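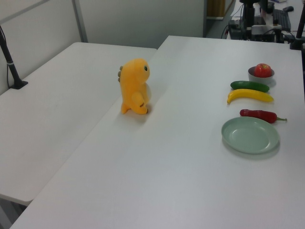 « Le dinosaure reste debout, c'est tout ce que je lui demande »

Elle ne veut pas qu'on donne son nom. « Mettez Nghiêm, c'est l'enseigne, ça suffit. » Nghiêm, donc : un atelier qui loue tables et accessoires pour des ateliers de cuisine destinés aux enfants, installé depuis janvier dans les anciens bureaux de Faltton. Elle y a apporté 26 caisses de vaisselle et une opinion sur chacune.

Les tables, d'abord. Blanches, mates, poussées l'une contre l'autre. « On m'avait proposé du chêne. Très beau, le chêne. Essayez d'y retrouver un pépin. » L'une va plus loin que l'autre vers le fond, ce qui chagrine certains clients. Elle, pas du tout. « Ils mesurent, ils soupirent, puis ils posent leur manteau dessus. »

Près du joint trône le dinosaure, une peluche jaune orangé, museau rond et griffes brunes, tourné vers la droite. Il devait servir trois jours, pour une commande de Grollthorpe. Les enfants l'ont réclamé ensuite. « J'ai acheté 12 livres sur l'éveil au goût. Le plus efficace de l'équipe est rembourré. » Il a trois piquants derrière la tête et une queue qui l'aide à tenir debout - qualité rare, selon elle, chez les animaux en peluche.

Reste le marché, rangé du côté droit : une pomme rouge dans un petit bol gris, un concombre, une banane. La pomme dépasse largement du bol. Un bol plus grand ? « Il y en a un. On ne voit plus la pomme, on voit un bol. »

Le concombre a ses détracteurs. « Trop vert, trop long, trop concombre, m'a écrit un parent. J'ai répondu que je transmettrais. » La banane, elle, ne suscite aucun courrier.

Son catalogue compte environ 200 objets, tous étiquetés à la main depuis que le logiciel Skungate a classé les louches parmi les luminaires. Elle a gardé l'étiquette de la première louche, par rancune.

Et le soir, qui range ? « Moi. Les fruits d'abord, la vaisselle après. Le dinosaure, je le laisse où il est. »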